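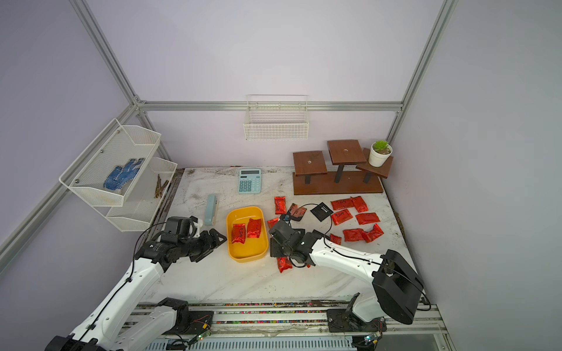

Neues aus der Teeküche im Nachbarschaftshaus

Seit August trinken wir am Nachmittag gemeinsam Tee, und das Angebot wird gut angenommen. Bis heute haben wir 533 Tassen ausgeschenkt, davon fast 200 im letzten Monat. Dalia Belkadi führt darüber ein kleines Heft. Wer eine Sorte mitbringen möchte, gibt sie bitte verschlossen bei ihr ab - offene Packungen können wir leider nicht annehmen.

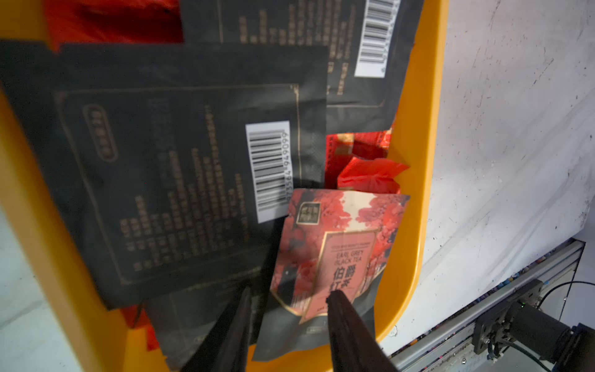

Lagerung

Tee nimmt fremde Gerüche sehr schnell an. Bitte stellt ihn deshalb nicht neben Kaffee oder Gewürze. Sherif Bouzid hat dafür im Schrank das obere Fach frei gemacht. Grüner Tee soll zuerst verbraucht werden, schwarzer hält sich länger. 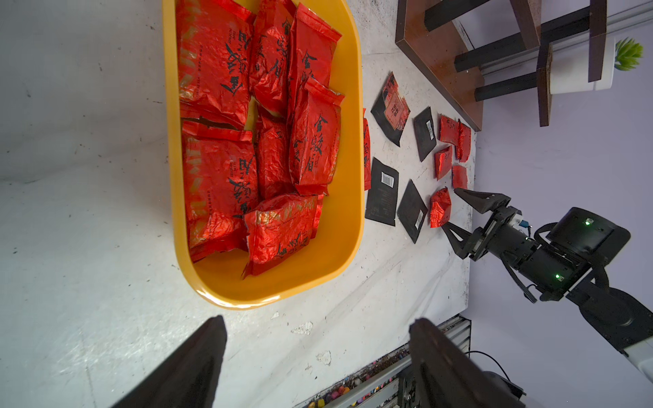 Was kostet die Teilnahme?
Der Nachmittag ist kostenlos. Für Wasserkocher und Filter steht eine Spendendose neben der Tür, darin waren zuletzt 83 Euro.

Die nächste Runde leitet Hala El Idrissi.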